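Loteddale Hand Demos: A Gallery from the Toy Box Round

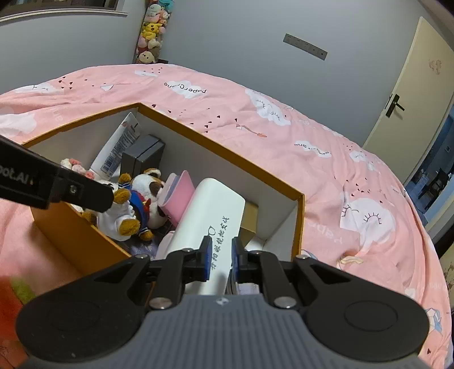 We've been teaching robots to tidy up by doing the tidying ourselves, with a gripper in each hand, and this round in Loteddale has been the most fun so far! The idea is simple enough to explain to a neighbor: you hold the tool, you do the chore, and the tool records how your hands moved and what its camera saw along the way. Later the robot arm gets to learn from all of that. What we love about working in real bedrooms is the mix of stuff you end up with. The orange-rimmed box on the duvet is a great example, with a plush bear in a white outfit on one side and a long white case leaning up between the fingertips on the other. Soft toys give when you squeeze them, and a case with rounded edges asks for a different kind of patience (you really do feel it in your wrist by the end of an hour).

Project notes for the curious

The Toy Box Round is part of the Dravholm home set, which now holds 2892 demos. Of those, 648 are two-handed, and we'd like to get that number past 1000 by the end of February. Two-handed demos take longer to record and a lot longer to check, but they're so much nicer to watch, and the moves in them are the ones we could never manage with a joystick. Anyone who tried our old Rastton remote setup will remember steering one arm at a time and waiting for the other to catch up. It was fun in its own way! Picking a sock up off a rug with it felt like winning something.

How a demo goes

Start with both grippers open and held away from the box. Pick one item, decide where it's going before you move, then go in slowly and close on it. Lift straight up, carry, set down, open. That's one demo. If you fumble, keep going and fix it the way you normally would, as long as you don't put the tool down to use your fingers. We keep plenty of those recoveries, and they're some of our favorites.

Reach in from above when you can. Coming in from the side tends to drag the box along with you, especially on a bed, where everything slides and sinks a little.

Narrow things standing near a wall of the box are harder than they look. Turn your wrist first and then go down, so the pads have room on both sides. Soft toys are more forgiving: aim for the belly, and go easy on ears and paws.

Swap who's holding the grippers every 6 demos. People have wonderfully different styles. Some of us hover and think, some dive straight in, and the model seems to do better when it has seen both.

Up next

The Carrillo kitchen round, with drawers, lids and a dish rack we are all a bit scared of. We're also going to try folding towels again, after a first attempt that left us with some very creative shapes. If you recorded with us in Loteddale, thank you, and please bring back the spare wrist straps when you get a chance!

Page updated 03/11/2023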